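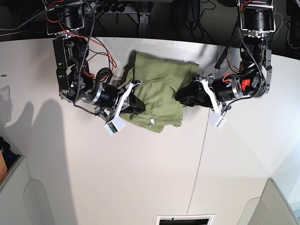 A bunched-up olive-green T-shirt on a white tabletop. Cotton tops can go in on Everyday.

Section 5: Your first proper load

By now your Britine 2000 should be level, plumbed in and rinsed through with the empty cycle from Section 4. If you skipped the empty cycle (we know it's tempting when there's a mountain of washing waiting), please go back and run it before you put any clothes in. There is often a little water left in the drum from testing, and it can carry a faint smell of rubber from the new door seal.

Sorting

1. Empty every pocket. Tissues are the usual culprit, but coins and hairpins do more harm because they can slip through to the pump. If you hear a rattle once the machine is going, press Pause and see Section 9.

2. Check the care label on anything you haven't washed before. If it has faded past reading, treat the piece as a delicate until you know better.

3. Make your piles by colour first and then by weight. Whites, lights, and darks will do for most households. Keep towels and jeans away from T-shirts and pyjamas, as the heavy things hold far more water and the drum has a harder time balancing them.

4. Shake each item open before it goes in. A shirt that goes in as a tight ball tends to come out as one, with the middle barely rinsed. Turn printed tops and dark jeans inside out while you're at it.

Note: New items in strong colours, particularly reds, navies and deep greens, should be washed by themselves the first couple of times. Dab an inside seam with a damp white cloth and press for a moment. If colour comes off on the cloth, it will come off on your pillowcases too.

Loading the drum

5. Open the door fully and place items in one at a time, mixing large and small pieces as you go. Fill the drum loosely. You should be able to lay your hand flat on top of the washing with the drum still feeling roomy above it.

6. Run a finger around the door seal to be sure that no sock or shirt tail is caught in the fold, then push the door until it clicks. The lock light stays off until you press Start, so don't be alarmed if nothing seems to happen at this point.

Caution: Never wash anything that has been in contact with petrol, turps, or other solvents. Let the item air outdoors on the line, well away from the house, and ask a dry cleaner for advice. Keep small children and pets out of the laundry while the door is open, and always look inside the drum before you close it. Cats are very fond of a warm drum!

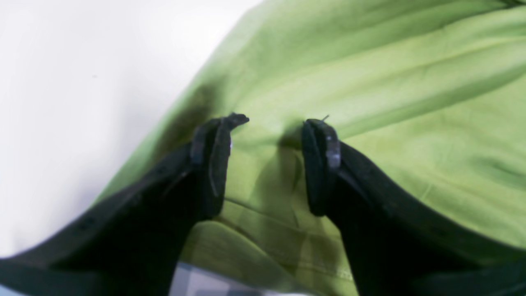 Filling the dispenser drawer

The drawer has three compartments. The large one on the left is for your main wash detergent, the narrow one in the middle is for softener, and the one on the right is only used when you have chosen a prewash. You can use powder or liquid, but do choose one that is labelled for front loaders. The other sort makes a great deal of foam, and the machine will keep adding rinses to get rid of it.

If you bought your machine with the Flotico dosing insert, clip it into the left-hand compartment before you add any liquid. It should sit flat, with the little tab towards you. Take it out again for powder, or you will find a wet lump waiting for you at the end of the cycle.

Go easy on softener with towels and sportswear. It leaves a coating that stops towels soaking up water - rather the whole point of a towel - and it keeps sweat smells in the sort of stretchy fabric that runners like.

Choosing a cycle

Turn the dial to the cycle you want. The display shows the usual temperature and spin speed, and you can change either one with the buttons underneath.

Everyday: cottons and blends, such as T-shirts, school uniforms and underwear.
Bedding: sheets, doona covers and pillowcases. Do up the buttons on your doona cover or everything else in the load will crawl inside it.
Gentle: knits, silks that are marked washable, and anything with lace.
Quick: a small load that is only lightly worn. It isn't suited to stains.

To have the load finish at a time that suits you, press Delay until the display shows the number of hours you'd like, up to 24. We don't recommend delaying a load that is already damp, as it can go musty while it sits.

Press Start. The lock light comes on, and after a short pause you will hear water coming in. The drum turns a few times in each direction while it works out the size of the load, and the time on the display may jump up or down as a result.

When the cycle ends

Wait for the lock light to go out before you pull the handle. Take the washing out promptly, give each piece a good shake and hang it up or move it to the dryer. T-shirts keep their shape best when they are pegged along the bottom hem, or under the arms if you'd sooner have them the right way up.

Leave the door and the drawer slightly open between loads so the inside can dry.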